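Ailsa Lamont
1/ So the Talero laundry method has reached my feed. One basket per person, nothing gets sorted, nothing gets folded, and you supposedly win back 18 minutes a load. I have questions, mostly about the 18.

2/ Sheena Pollock swears by it. Sheena also swore by the vinegar thing, and her whole flat in Skastbridge smelled like a chip shop until January.

3/ The course costs $136. For that you get a PDF and a colour chart. I own a basket already. It was not $136.

4/ Rule one is that the basket lives in "its landing zone" and never on the bed. Fine. Mine's on the floor. I have been in the landing zone for years, apparently.

5/ Rule two – no lids, because lids "hide the decision". It's a towel, mate. The decision is whether it goes in the cupboard.

6/ Anyway, I'm giving it till Friday. White plastic container, dark grey mat, something greyish-lavender showing through the handle hole. Colour chart not consulted.

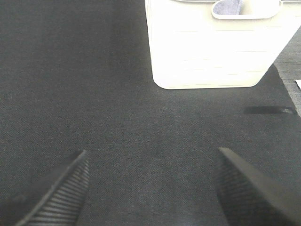

7/ Replies so far: Kenneth Crichton wants to know where the socks go. The PDF says socks are "advanced". I'm not joking, there's a second course.

8/ And 648 people have liked the original post, so maybe I'm the odd one out. I'd still like to hear from anyone with kids who has kept it up for more than 100 days.

9/ Sorcha MacBrayne says she lasted a fortnight, then bought a folding table. Leaning Sorcha. Will report back after the flannelette sheets.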